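4. Role play corners and the claims made for them

4.1 What the claims are

Most guidance given to nurseries on pretend kitchens rests on one idea, that the more closely a toy resembles the household object, the richer the play that follows. The idea is rarely tested. It is usually stated in a catalogue or a training leaflet, and then repeated in the next leaflet with the first as its source. We traced the wording back through the printed material held by the settings in our study and found no point at which anyone had watched children play with a plain set and a lifelike set and written down the difference.

The older literature points, if anything, the other way. Work on object substitution suggests that younger children lean on likeness to get a pretend episode started, and that the need for it falls away with age. A three-year-old may want a telephone that looks like a telephone. A child approaching school age will often make do with a block. How this became an argument for buying a detailed cooker for a room of four-year-olds is hard to follow, and we suspect that nobody has had much reason to follow it.

A second claim is that pretend cooking improves talk about food, and through talk the willingness to try vegetables at the table. Here the evidence is thinner still. The studies usually cited are short, rely on reports from parents who knew what the study was for, and measure willingness on the same afternoon as the play. None that we could find went back after a month. The Thammasiri scheme, which supplied play food to settings along with a book of suggested meals, described its own results as encouraging, but its report gives no figures for the children who left the scheme before it ended.

4.2 Settings and material

We worked in two nurseries, one in Vornton and one in Sonlow. Both had a home corner in daily use before we arrived, and both agreed to change its contents on a schedule set by us. The Vornton nursery takes children from a wide area and has a high turnover in the autumn. The Sonlow nursery is smaller and its group was nearly the same at the end of the study as at the start. This difference matters for what follows, and we return to it in 4.4.

A total of 40 children took part. Each nursery used a plain set for one block of weeks and a detailed set for another, with the order reversed between the two. The plain set was made up of wooden shapes, boxes and cloths. The detailed set included a cooker with burner grates and control knobs, a metal saucepan and play food such as corn on the cob.

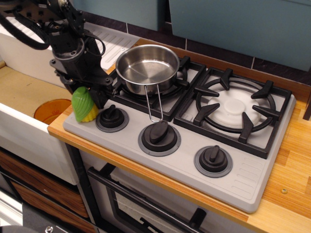
Staff were asked to treat the corner as they normally would. We did not ask them to join in, or to hold back from joining in, and this was a mistake. In Vornton the adults sat with the children far more often when the detailed set was out. When we raised it with them, they said that it gave them something to talk about. Any gain in talk under the detailed set could therefore be a gain from adult company, and our design has no means of separating the two. We do not think that earlier studies separated them either, though several write as if they had.

Play was recorded in written notes, taken in spells of five minutes and later sorted by two coders. The coders knew which set was in use, as the notes could hardly hide it. They agreed well on whether an episode counted as pretend play and less well on whether it had a theme. Theme is the measure on which most of the favourable findings in this field depend. We would ask readers to keep that in mind when they meet a table of "theme complexity" scores, including ours.

4.3 Length and kind of play

Episodes were slightly longer with the detailed set in both nurseries. The gap was largest in the first week of each block and had almost gone by the third. A new thing in a room draws children to it, and this is a simpler account of our result than any account that turns on likeness. We had no block in which a new plain set replaced an old plain set. Without one, the effect of novelty cannot be ruled out, and studies shorter than ours are in a worse position.

The kind of play did differ. With the detailed set, children kept mostly to cooking and serving. With the plain set there was less cooking and a good deal more of everything else: shops, hospitals, a bus, and in Sonlow a long-running game about moving house that took in half the room. Whether this counts for or against the detailed set depends on what the corner is meant to do. If the aim is talk about food, a cooker keeps children to the subject. If the aim is invention, the boxes did better on our notes, although the notes of a hospital game are easier to score highly than those of a child stirring.
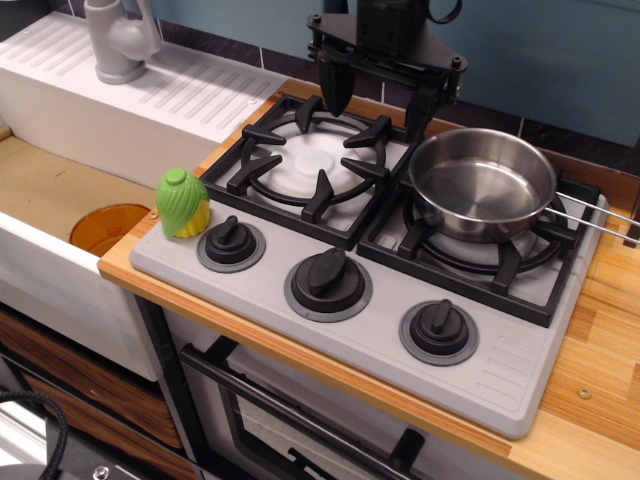

Bredetti, commenting on an earlier draft, objected that we were setting up invention and cooking as rivals when a child who stirs for ten minutes may be doing a great deal that no observer can write down. The comment added that quiet, repeated play is marked down by nearly every scoring scheme in use, and that our own scheme is no exception.

We accept the second point in full. The first we accept only in part. It may well be true that a stirring child is busy in ways we cannot see, but the same can be said of a child who is sitting under a table, and it cannot be used as evidence for buying one toy over another. If the benefit cannot be observed, those who sell the toy have not observed it either.

4.4 Talk about food

We counted an utterance as food talk when it named a food, a way of cooking or a meal. Food talk was more common with the detailed set in Vornton. In Sonlow there was no clear difference. The Sonlow children had been together for a long time and talked about food in most of their games, whatever was in the corner, perhaps owing to the kitchen garden that the nursery had kept since before the study. The Vornton result is the kind that tends to be reported alone.

Much of the food talk consisted of naming. A child would hold something up and say what it was, or an adult would ask and the child would answer. Longer exchanges, in which children disagreed over a recipe or planned a meal in order, were rare under both sets and too few to compare. We mention this because "food talk" in published summaries is often allowed to suggest conversation, and what we recorded was in large part labelling.

We also looked at lunch. Kitchen staff in both nurseries noted, on an ordinary plate-waste sheet, how much of the vegetable portion came back. There was no change that could be told apart from the effect of the menu. Peas came back less often than cabbage throughout. The sheets were filled in by busy people at the end of a meal and we would not rest much on them, but they are no weaker than the parental reports on which the opposite claim is based.
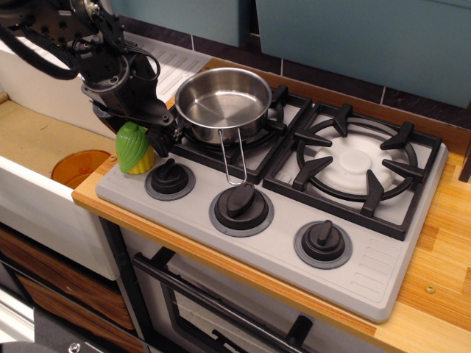 Figure 3. Saucepan on the rear left burner of the toy cooker.

4.5 Limits

The study is small, and the two groups differed in ways that we did not foresee. The adults were not kept constant. The coders could not be kept unaware of the set in use. We measured the length of play with some confidence, theme with little, and eating habits poorly. We had hoped to return to both nurseries in August for a further block, but by then most of the older children in Vornton had left and the comparison would have meant nothing.

It should be said too that a single cooker and a single box of wooden shapes cannot stand for all detailed and all plain toys. A detailed set with more pieces, or a plain one with fewer, might have given a different picture. Researchers who wish to repeat the work would do well to hold the number of pieces steady and to introduce each set at least twice, so that its first appearance can be compared with its second. Adult time in the corner should be logged from the first day.

We found no ground for advising nurseries to replace a plain home corner with a detailed one for the sake of diet. Settings that already own a detailed set have no reason to put it away. The stronger statements in current guidance, especially those that promise a change at the dinner table, ought to be taken out until someone has followed the children for longer than an afternoon.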